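Flakolside Toy Library
Minutes of the sorting meeting, 1 Jun 2025

Minutes taken by me, Bhavana Kamath, because I was the one holding a pen when Lorcan asked who was doing it. As always, if I've got you wrong, tell me before the July meeting and I'll fix it. If I've got you right and you wish you hadn't said it, sorry, it stays in!

Lorcan Breathnach in the chair. Apologies from the Hokthorpe branch, who had their own open morning to run and sent their list of wants by email (more on that further down).

Last meeting's minutes

Taken as read. One correction: I wrote that the wooden train set was missing a bridge. It's missing a tunnel. The bridge is fine and is out on loan as we speak. Everyone happy with that.

Matters arising

The squeaky hinge on the puzzle cupboard is still squeaky. Lorcan said he'd bring the oil and then didn't, which he owned up to before anyone could ask. Carried over.

The new borrowing cards are printed and they look lovely - the colour came out a touch darker than on the screen, more of a navy than the blue we picked, but you can read the writing and I'm calling that a win. We got 900 of them. That was the smallest batch we could order, so please nobody redesign the logo for a while.

The big bricks

This took up most of the meeting and I don't mind a bit, it's my favourite job. For those who weren't there, we've been getting complaints (polite ones!) that families take home a tub of Duplo and find it's a lucky dip. One mum got nearly all flat pieces and a door. So we agreed last time to go through the lot and sort it by colour, and then make up the loan sets properly from the sorted bricks.

We talked about whether colour is even the right way to do it. I'm for colour. It's quick, little kids can help put things back, and you can tell from across a room if something's ended up in the wrong bin. The case for sorting by size was put quite strongly. The two-by-fours are what everyone wants, since you can't build a decent wall without them, and if they're all mixed in with the small ones you end up digging. Lorcan's view was that we should do colour first and see if the digging bothers anyone. I said it would bother me. We went with colour anyway.

The clear bins got a big thumbs up all round. With the old ice cream tubs you had to take every lid off to find out what was in there, and half the time it was farm animals. The see-through ones can sit on the table with the bricks beside them and you just drop things in as you go.

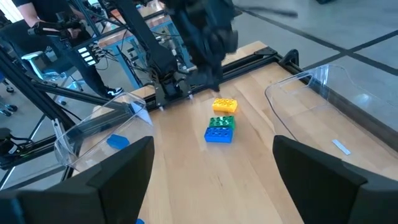
There was a fair bit of back and forth over what to do with the odd colours. We have a few bricks that are neither one thing nor the other, a sort of faded orange that may once have been red, and a pale green that doesn't match the proper green at all. Suggestions were to give them their own bin, to slip them in with the nearest colour, or to put them in the garden sets where they'd pass for flowers. I liked the flowers idea and so did everyone else, so that's what we're doing.

Labels next. I'd made some up at home with the colour name written in the colour itself, and was very pleased with myself until it was pointed out that you can't read yellow on white. Fair enough. I'll redo them in black with a coloured dot beside the word. They'll go on the short end of each bin so they can be read when the bins are pushed in side by side on the shelf.

We agreed a few rules for sorting, and I'll write them up neatly for the wall:

Two bins on the go at a time, no more. Any more than that and people start reaching across each other.
Anything sticky goes in the wash bucket first.
Bricks with bite marks are fine. Bricks with cracks are not, put them aside for Lorcan.
If you find a person, an animal or a wheel, it goes in the bits tray.
Stickers stay on unless they're peeling.

On the subject of washing, we had the usual dishwasher argument. I do mine at home on the top rack in a laundry bag and they've always come out fine. Others would sooner stick to a tub of warm soapy water and an old toothbrush, and that's what we'll do here, partly so that nobody has to lug bricks home and back. Air dry on a towel, studs up, then flip them over. They hold water underneath like you wouldn't believe.

Making up the loan sets

Once a colour's done we can start pulling sets together. The plan is for 21 loan sets to begin with, all built to the same list, so that when one comes back you can check it against the card without having to think too hard. Lorcan had a draft list and we went through it. Changes made: more two-by-fours (I got my way on something!), fewer of the curved pieces, and one base plate per set if we have enough. If we haven't, the base plates become their own thing that people can borrow separately.

We went a bit off topic here and built a few towers. I'm putting that in the minutes because it was useful, in that we found out how dull it is to build with only one colour. So every set gets a good mix, even though we're storing them apart. Yellow and green look great together, and it was nice to see what the bricks look like on a plain table instead of in a heap on the mat. 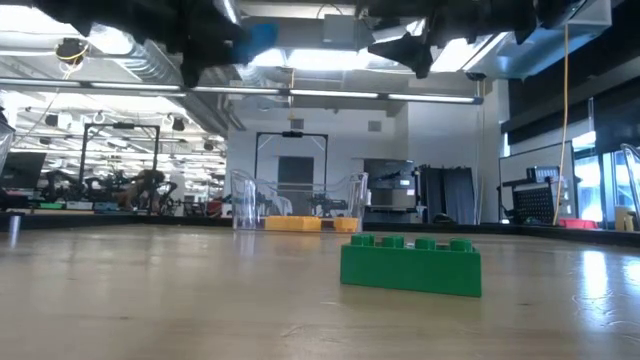 The question of a picture guide came up. Families have asked for one with a few easy builds in it. I'm happy to draw some - a duck, a gate, some steps, that kind of thing. Nothing with a moving part. It was suggested we ask the kids to send in their own and I think that's a much better idea than my duck, so I'll put a note in the newsletter and we'll see what turns up.

Loan period for the brick sets will be 3 weeks, same as the puzzles. There was a push for longer over the school holidays and we've left that open until July.

Hokthorpe's list

Read out by Lorcan. They'd like some of our spare bricks once we know what's spare, any colour, plus the marble run if it's not being borrowed much. It isn't, because it's missing the bit at the top where you put the marbles in. They say they don't mind and they'll make one out of a funnel. All agreed they're welcome to it. The bricks will have to wait until our own sets are made up and checked.

They'd also like their picnic rug back. I've looked and I don't think we have it. Could everyone please check their cars? It's a tartan one with a waterproof back.

Money

Short item. We have $79 left in the toy budget until the new membership fees come in. I'd love to spend some of it on a couple more clear bins in the smaller size, as the big ones get heavy once they're full and not everyone can lift one down from the top shelf. Agreed, two more bins. The rest stays put.

Lorcan asked whether we should be buying second-hand bricks as well while there are plenty about at garage sales. The feeling was to finish sorting what we own before bringing any more in the door. I'll admit I have a bag of them in my boot already, so those can be counted as a donation.

Other business

The Dinu puzzle people wrote back and will send us a replacement giraffe piece. Hooray!

Somebody's left a blue water bottle and a child's cardigan, size four, grey with wooden buttons. They're on the hook by the door.

Tea and biscuits were provided, and thank you for the lemon slice, which went very fast. Could we have the recipe for the newsletter?

To do before next time

Bhavana: new labels, rules for the wall, note in the newsletter about kids' builds, bring in the bag from the boot.
Lorcan: oil for the hinge (really this time), type up the set list with the changes, look over the cracked bricks, reply to Hokthorpe about the marble run.
Everyone: check your car for the picnic rug.

Next meeting is in July, same place, and I'll send the date around once I know when we can have the room. Bring an old toothbrush if you've got one going spare.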